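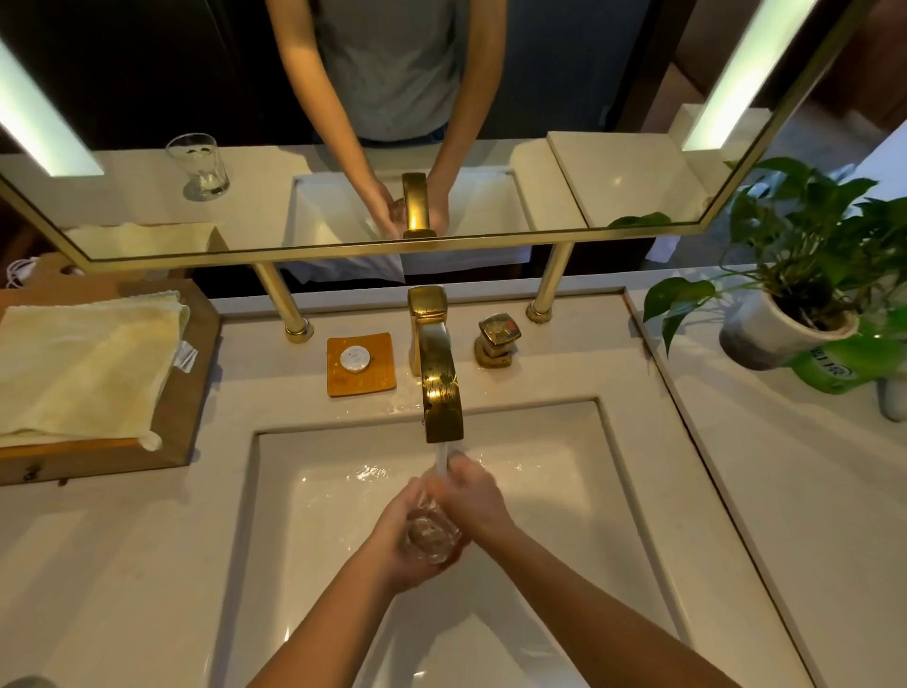

Rinsing a glass under running water. The job takes two hands.

How Do People Plan to Buy a Robot?
A reading page for young learners from the Gernstead Learning Office

A robot is a machine that can sense what is near it and then move to do a job. Some robots are small and cost little. Others cost as much as a car. Before a school, a hospital, or a hotel buys one, the people in charge must make a plan. The part of the plan that deals with money is called a budget.

This page follows one plan from the first question to the last. It comes from the Kokkinos, a hotel in the town of Ovemden. The hotel has 31 guest rooms, and each one has its own bathroom. The manager asked whether a robot could help the cleaning staff with small jobs at the sink. Nektarios Makris plans equipment for the hotel, and he was asked to find the answer.

Start with the job

Many buyers look at machines first. Mr. Makris began by writing down the work. He watched the staff and made a list of tasks, such as rinsing a drinking glass, wiping a counter, and wringing out a wet towel. Beside each task he wrote what a machine would need in order to do it.

A glass can slip or break. A person rinsing one may put one hand under the base and the other near the rim. Fingers can feel when the glass starts to slide, and they squeeze a little harder. A robot needs sensors to do the same thing. A sensor is a part that measures something, such as light, heat, or pressure. Pressure sensors for robot fingers are often sold separately, so they need a line of their own in the budget.

One arm or two? 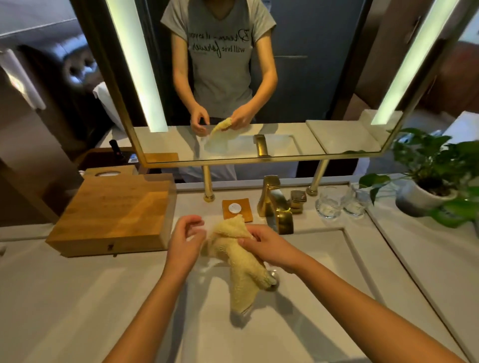 The number of arms changes the price of a robot more than almost any other choice. A second arm must be bought, powered, and kept in good repair, and the computer has to guide both arms so that they do not bump into each other. For this reason a planner asks which tasks truly need two. Twisting a towel over a sink is one of them, as the yellow towel shows. Cloth is also hard for a robot because it changes shape whenever it is touched. The counter matters as well. With glasses, a soap dish, and a plant all close to the faucet, a wide arm could easily knock something over. Mr. Makris wrote "two arms, narrow" on his list.

The price tag and the other costs

The price of the machine is called the purchase cost. It is paid once. Other costs come back again and again, and these are called running costs. They include:

Electricity to charge the battery
New finger pads when the old ones wear out
Updates for the computer program
Visits from a repair worker
Time for the staff to learn how to use the machine safely

The hotel asked a seller named Mavotis for a written offer. An offer like this is called a quote. In the quote, the service plan cost $85 a month. That may not sound like much beside the price of a robot. However, the hotel expected to keep the machine for five years, and the payment would be due every month of that time. Mr. Makris added all of those payments to the purchase cost before he compared it with anything else.

Try before you buy

Some sellers will rent out a machine for a short time. This is called a trial. The hotel planned a trial in August, in a single bathroom, with a member of staff present at all times. The plan set out what would be written down each day: which tasks were finished, which were stopped, and how long each one took.

A trial also costs money, and it belongs in the budget. If the robot does not suit the work, the hotel can still say no. The money set aside may then go to something simpler, such as new carts or better lighting.

Words to know

Budget — a plan for how money will be spent
Purchase cost — the money paid to buy something
Running costs — the money needed to keep using it
Quote — a seller's written offer, with prices
Sensor — a part that measures something
Trial — a short test before a choice is made

For you to do

Choose one small job that you do at home with both hands. Write down each step in order. Next to each step, note what a machine would have to see, feel, or hold. Then decide which parts you would pay for first if your budget were small.

Page last reviewed 10 April 2026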